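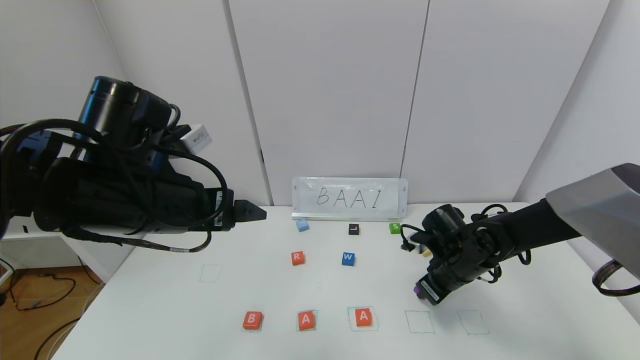
The spelling task has now entered its second round of collection at Plustthorpe, and this post sets out how the work is organized. It is intended for partner groups, including our colleagues at Prerkurham, who have asked what a usable example consists of before they begin their own sessions.

The task is simple to state. A word is written on a small board at the back of the table. Letter blocks are placed on the tabletop, and the arms are guided through moving the correct blocks, in order, into a row of squares drawn along the front. Each complete attempt is saved as one example, together with the written word as its target. The first round produced 1,121 examples. The present round will add 200 for each word on the list.

Preparing the table

The layout must differ from one example to the next. Operators change the position and angle of the blocks, and they include letters that the word does not need. A learning system trained only on tidy rows learns the rows and pays little attention to the letters. The squares, by contrast, remain fixed for the whole round.
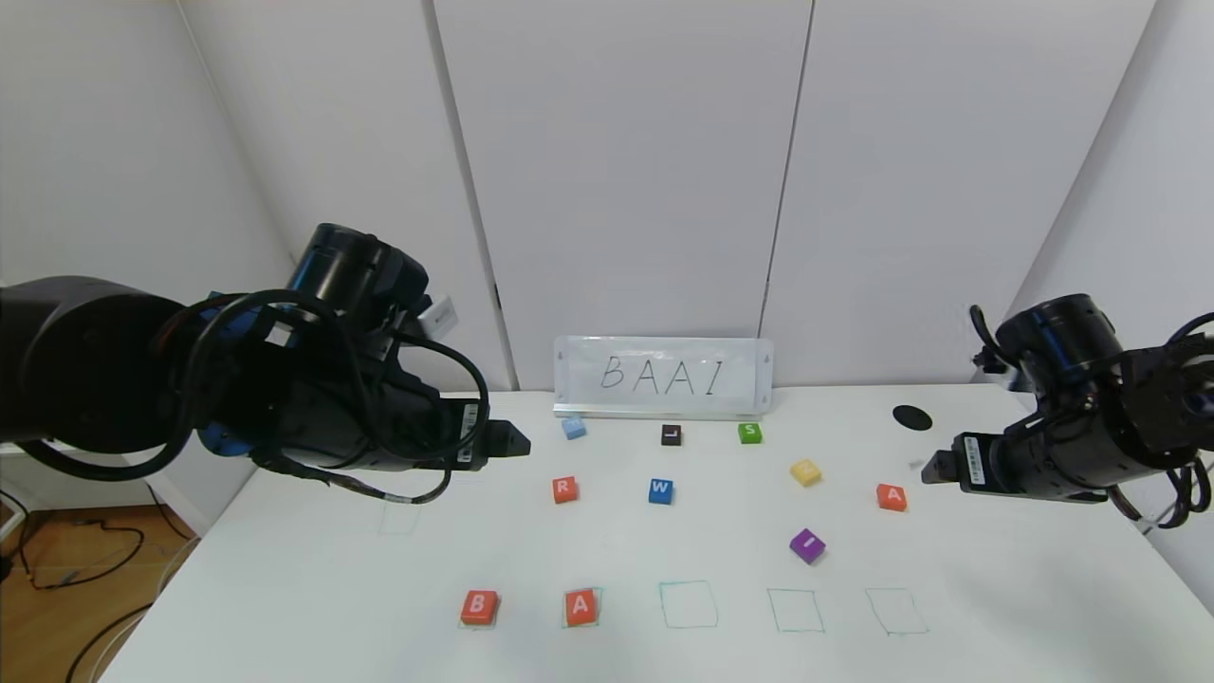

Recording an attempt

Operators work in shifts that begin at 7 in the morning. Before each attempt, they confirm that the board can be read from the head camera and that every letter required is within reach. The arms are then guided at a steady pace. Pauses of a second or two are acceptable — long hesitations are not, and the attempt should be repeated.

Words with a repeated letter receive particular attention. Either of two matching blocks is a correct choice, and we ask operators to vary which one they take first.
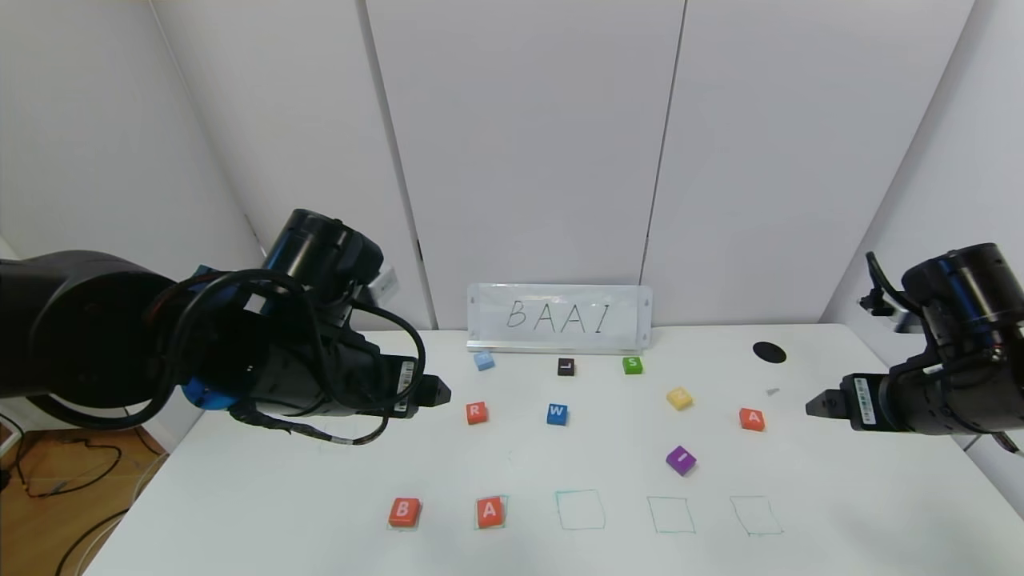

"BAAI" on the board, with B and A in the first two squares.

Reviewing the examples

Each example is reviewed in Veser, our labeling tool, by someone other than the operator who recorded it. The reviewer checks the order of the letters and marks the start and end of every grasp. The wrist view is opened separately, as a block that is plain to see from the head camera may be hidden behind a finger at close range.

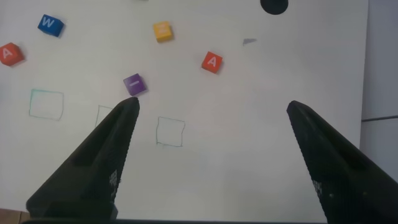 Wrist view with the gripper open. Two A blocks are among the letters on the table.

Examples with a dropped block are kept under a separate label if the operator recovers and finishes the word. The Þorgeirsson group has asked for these in particular, and they will be delivered with the main set in March.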